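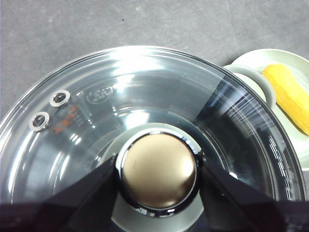 Glass lid with a gold-topped knob and two metal steam vents, on a gray surface.

How to clean a glass pot lid with steam vents

The glass is the easy part. Grease collects under the knob base and inside the vent grommets, and a lid that goes back on the pot with blocked vents will rattle and spit. Allow the lid to cool fully before starting. Cold water on hot tempered glass can break it.

What you need

Dish soap, a soft sponge, a narrow bottle brush or wooden toothpicks, white vinegar, a microfiber cloth and a screwdriver that fits the knob screw on your lid.

Step 1. Remove the knob
Turn the lid over on a folded towel. Hold the knob still from the outside and turn the screw counterclockwise. Keep the screw and any washer in a small dish. If the knob is riveted, skip to step 2 and clean around the base with a toothpick.

Step 2. Soak
Submerge the glass in warm soapy water. Plated or painted knobs stay out of the soak – wipe them with a damp cloth and dry them at once. Vinegar and scouring powder dull gold finishes.

Step 3. Clear the vents
Push a toothpick through each grommet from the inside, then rinse. For hard scale, mix 2 parts water with 1 part vinegar, dab it on with a cotton swab and leave it for 4 minutes. Do not use a metal skewer. It can chip the glass at the edge of the hole.

Step 4. Wash the rim
Run the brush along the rim on both sides. Starch from rice and pasta water dries there as a white line and usually needs 3 passes.

Step 5. Dry and refit
Dry the glass with the cloth. Seat the washer, refit the knob and tighten by hand until it no longer spins, then stop. Overtightening puts stress on the center hole.

Check the glass against a light before use. Discard a lid with a chip or a deep scratch.

Written by Jonalyn Bautista. Updated 27th July.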